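Tiempo de lectura: 3 min
Imprimir | Enviar por correo electrónico

Abril de 2020

Hoy es otro día sin salir del puerto. El ferry «Nania» sigue amarrado en el muelle de carga, con las luces del puente encendidas por la noche, y yo lo miro desde la ventana de la cocina antes de desayunar. En marzo todavía hacía dos viajes a la isla por día. Ahora hace 3 por semana, y solamente con camiones y con la gente que puede mostrar un papel.

Por la mañana me escribió Loan Tạ, que trabaja en la taquilla. Me explicó que mi billete no está perdido, que la compañía lo cambia por un bono y que el bono vale un año. Le contesté con mucha cortesía que prefiero el dinero, pero después pensé que ella no decide estas cosas y le mandé un segundo mensaje para pedir disculpas. Me respondió con una flor.

Mientras espero, sigo los barcos en el mapa del teléfono. Es una costumbre que tengo desde que vivo aquí. Cada barco es una flecha pequeña de color, y si uno la toca, salen el nombre, la velocidad y el destino. El «Cutotine», que es de pasajeros y en un año normal lleva 1000 personas, está fondeado fuera de la bahía y da vueltas alrededor de su ancla según el viento. El dibujo que deja en la pantalla parece una madeja de lana. Al lado está el «Cesura», más viejo, de 700 pasajeros, con la palabra «espera» en el lugar del destino. Me pareció una palabra muy justa y la copié en mi cuaderno de vocabulario, aunque ya la conocía. 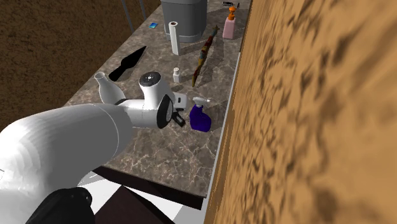
Encimera de piedra y brazo blanco, en una imagen hecha por ordenador.

Por la tarde llamó Vinh Nghiêm. Él se quedó en el otro lado, en la isla, porque fue a visitar a su hermana y cancelaron el barco de vuelta. Dice que en la tienda del puerto hay de todo menos harina, y que el «Chu», la lancha del correo, llega cuando quiere. Hablamos una hora, la mitad en español para que yo practique. Me corrigió dos veces «por» y «para». Yo le leí en voz alta la posición de los barcos, como si fuera el parte del tiempo, y él me pidió que repitiera la del «Nania».

Después hice cuentas. Tengo 300 euros en el bono y, si en verano vuelven los horarios de antes, me alcanza para ir a verlo y volver, también con la bicicleta. He apuntado el número del bono en la última página de este cuaderno, y otra vez en un papel dentro del pasaporte.

A las ocho se levantó viento del norte. El «Cutotine» ha girado otra vez y ahora mira hacia la ciudad. Mañana tengo que preguntar a Loan si la oficina abre para recoger los documentos o si todo se hace por correo electrónico.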